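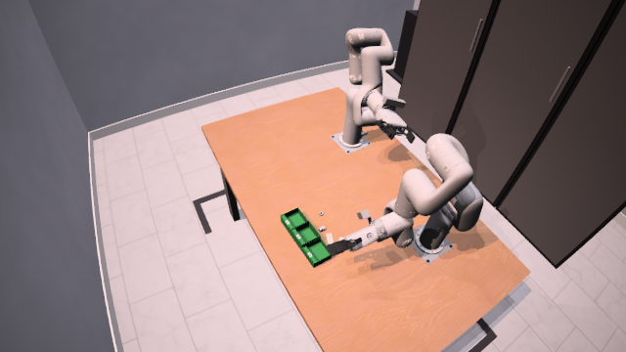

Most of the failures Océane Petrenko sees in solid tabletops can be traced to moisture, and most of the moisture trouble can be traced to the weeks before anyone picked up a plane. She dries and grades hardwood at the Girard yard outside Semau, and for the past several years has also taken in tops that have cupped, split or pulled their fasteners. Customers tend to arrive with questions about the surface. They want the warm orange-brown and the fine, wavy grain of the big table shown here, and they want to know which oil will give it to them. Petrenko's first question is what the humidity is in the room where the table will stand.

By Lorne Després
December
Reading time: 7 minutes

We use cookies to remember your preferences. Accept / Manage settings

We spoke in the yard office, with the fans of the dehumidification kiln running on the other side of the wall. She had a stack of record cards in front of her, one for every top that has come back for repair. There are 282 of them. Each gives species, width, thickness, moisture content on arrival, the way the top was fixed to its base and, where it is known, the way the room was heated.

"People call it warping and leave it there," she said. "Warping is four or five different things. Cup is across the width. Bow is along the length. Twist is when one corner won't sit down. If you don't know which one you've got, you can't work out what caused it."

Cup is the commonest on the cards. A flat-sawn board shrinks more along the growth rings than across them, and as it dries the side that faced the bark pulls hollow. Glue several boards into a panel and the effect either averages out or accumulates, depending on how they have been laid up. The old rule is to alternate the rings, heart side up and heart side down. Petrenko follows it only sometimes.

"Alternating gives you a washboard. Running them all the same way gives you one long curve, and one long curve can be held flat with screws down the middle. On a thin top I'd sooner have the curve. On a thick one it matters less than people think, provided the stock is dry."

Dry, in her usage, means a number. Indoor furniture in a heated Canadian house should go together at six to eight per cent. Air-dried timber under a roof will generally settle in the low teens and stay there, however many summers it is left. The label "air-dried ten years" does not impress her. "It got to where it was going in the second year. The other eight it was just sitting."

The kiln takes it the rest of the way. Its schedule is conservative, and she would not be drawn on the exact settings, but the outline is conventional: a slow start while the core is still wetter than the shell, a gradual lowering of the humidity, then a conditioning stage at the end in which moisture is put back into the surface to relieve the stress. It is the conditioning stage that gets skipped when a yard is busy. Skipped, it leaves boards that read correctly on a meter and pinch the saw blade as soon as they are ripped.

She checks for this with a fork test. A thin cross-section is cut well in from the end of the board, and the centre is sawn out to leave two prongs. If the prongs stay parallel, the stress is gone. If they close on each other, the board is case-hardened and goes back in. The test costs a short length of timber from each sample board, and Clifford Lemieux, who does the buying at Girard, argued against it for a long time.

"I was looking at the offcuts bin," Lemieux said when I asked him. "Then we had a run of ash come through that looked lovely and every rip went like a banana. I stopped arguing."

Meters come in for some criticism as well. The yard uses a pin meter, with long insulated pins that read at depth, and a pinless one for quick sorting. The pinless reading depends on density, so it has to be corrected for species, and it can be thrown by a wet surface or by a metal bench underneath. Neither is trusted on its own. When a load matters, a sample is weighed, dried in the oven at just over 100 degrees until it stops losing weight, and weighed again.

"That's the only measurement," Petrenko said. "The meter is an opinion about the measurement."

I asked how much movement a maker should allow. She did the sum on the back of a card for a sugar maple side table, 517 mm wide and flat-sawn. Sugar maple moves by a little over a third of one per cent of its width for each point of change in moisture content, so a change of a single point comes to nearly 2 mm. A house that is left humid in August and heated hard through the winter can take the timber through four points. Multiply accordingly.

"And that's a small table. Take a dining top twice that width and you can see the gap with your eye. If you've glued a rail across the end of it, something is going to give."

Fixings take up a large share of the cards. The usual culprit is the rigid one: a top screwed tight through a rail on both sides, or a breadboard end glued for its full length. Petrenko prefers wooden buttons in a groove, or slotted steel brackets where the base is metal. A breadboard end should be glued only at its centre, with the outer pegs running in elongated holes. She has no objection to figure-eight fasteners but finds that they are often let in too snugly to turn.

– Can a finish stop the movement?

"No. It can slow it down." Oil slows it very little. Film finishes do better, and epoxy better still, but over a whole season the timber catches up with the room in every case. What a finish can do is smooth out the short swings, a wet week or a day of cooking. For that to be any use both faces have to be treated alike.

She brought out card after card on this point. A top is sanded and given three coats above, and the underside is left bare because it will not be seen. The bare face takes up and gives off moisture faster than the finished one, and the panel curls. One of the worst was a cherry top treated with Drondach, a hardwax oil that the yard stocks and recommends. The owner had blamed the oil. The underside had never been touched.

"There was nothing wrong with the oil. He brought it back in and I flattened it by turning it face down on stickers for three weeks. Then I oiled the bottom. I didn't plane anything."

That is her general approach to repair. A cupped top is first left to equalize with air on both faces. Many come back far enough to be fixed down properly. Planing a panel flat while it is still out of balance removes thickness and guarantees a curve the other way once the moisture evens out. Splits are left open until winter, when they are at their widest, and then filled with a fitted sliver of the same species. Clamping a split shut and gluing it in dry weather can work if it runs in from the end. In the middle of a panel it usually opens again beside the glue line.

Colour came up last. Petrenko is wary of promising it. Cherry darkens with light, walnut fades, and maple yellows, more so under an oil-based product. A wavy figure is only a matter of how the fibres lie, and it cannot be applied from a tin. Dye will make it more pronounced, and so will a first coat of oil, but the same undulation that looks attractive tears out under a planer. For figured boards she takes very light passes and finishes with a scraper.

"Buy the board for the figure and leave the colour alone for a year. Then look at it again. Most people decide they don't want the stain."

Yvette Lachance teaches cabinetmaking at Sevance and sends her second-year students to the yard each autumn. She told me by telephone that the fork test is the part they remember, and the record cards the part she would like them to remember. Her own advice to them is to bring the timber into the shop, sticker it, and write the date and the meter reading on the end of every board. They are not permitted to cut until two readings a week apart agree.

Petrenko would add a cheap hygrometer, hung in the room where the piece is going to live and read morning and evening. She lends them out. Of the ones on loan at the moment, she said, one has been in a client's dining room since spring, and his top is still sitting in her rack as rough boards.

"He keeps asking when I'm starting. I said, show me what it does in January."

Get new articles by email. Enter your address to subscribe to our newsletter.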